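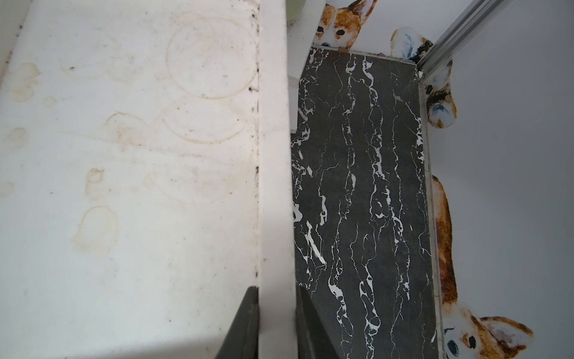

Print this page | E-mail this page

About us

Hullenik is a small software company, and what we make is the part of a robot that most people never think about, which is the bit between seeing something and doing something about it. We write perception, planning and control software for robots that work in ordinary homes and small buildings, and we also make the tools that let other teams work out why their robot did what it did on a given morning. If you have come here from a supplier list or a friend's recommendation, welcome, and please make yourself comfortable, as we do tend to go on a bit.

How we got started

The company was started by Ronaldo Aguiar, who had spent a good many years writing control code for packaging lines and had grown rather fond of machines that always know where everything is. Then a neighbour asked him whether a robot arm could be taught to wipe down a bathroom, and he said yes, probably by Sunday. It took a great deal longer than that! The trouble was never the arm. The trouble was that a bathroom is full of white things next to other white things, shiny things that look different every time you move your head, and edges that matter a lot when you are about to put a gripper on one of them.

That first program was called Flimano, and a surprising amount of it is still in use. It did one job, finding a raised edge in a close-up view and telling the gripper how to line itself up on either side, and we have been rewriting it and improving it and arguing over it ever since. There are now 3 products in the family, and every one of them began as something we needed for ourselves.

What we make

Flimano is our perception package. It takes in views from a wrist camera and works out which parts are surface, which parts are edge and which parts are only colour. That last one sounds easy until you try it. A ring left by a cup has a lovely crisp outline and no height at all. The white veins in a black marble pattern look very much like cracks, or cables, or the border of something you could pick up. A cartoon dog on a wall has eyes and ears and a strong outline, and a detector that has seen plenty of pets will happily tell you there is a corgi in the room, even if its head is at the bottom and its feet are at the top. We keep a test set of 1363 views of this sort, with flat marks, patterns, reflections and decorations in among the real geometry, and each new version of Flimano has to get through the lot before it goes out to anyone.

Trusine is the planner. Once Flimano has said where the edge is and how sure it is, Trusine decides how to come in, how fast, and when to stop and have another look. We are quite proud of that stopping. A lot of planners treat the first answer from the camera as settled, and Trusine is happy to move back a few centimetres and ask again from a different angle, particularly where metal rails and glossy tiles are involved. It costs a little time, and our customers tell us they would much sooner have the time taken than a scratch on their trim.

Edwards is the replay and labelling tool, named after the street our first office was on. You load a run, scrub back and forth through it, and see the camera view, the planned path and the finger positions side by side. You can mark a stain as a stain, a shadow as a shadow, and send the whole lot back for retraining without leaving the window. Edwards began life as a script for one person and it now has 129 keyboard shortcuts, several of which do the same thing - we know, and we are working on it.

How we work

We like messy places. Early on we made the mistake of testing on a spotless bench with a grey cloth behind it, and everything worked beautifully until it left the building. These days we would far sooner test on a surface with old water marks on it and grit along the joins, because dirt has a habit of gathering exactly where one material meets another, and those joins are what the software has to find.

We also write things down. Our issue tracker reached 3971 entries in January, and a fair number of those are long, friendly letters from one colleague to another on the subject of shadows. When a customer reports a fault we try to answer with the replay attached, so that you can see what the robot saw and judge our explanation for yourself.

Working with us

We license our software to robot builders, research groups and cleaning and maintenance firms, and we are glad to talk to people who are only at the wondering stage. Send us a few views from your own camera, the more awkward the better, and we will run them through Flimano and tell you plainly how it went. New licences come with a set-up day, either at our place or yours, and we will gladly stay for a cup of tea afterwards.

We look forward to hearing from you.

Print this page | E-mail this page

This website uses cookies to remember your settings and to help us see which pages are read. By continuing to browse you agree to our use of cookies.

Last updated: January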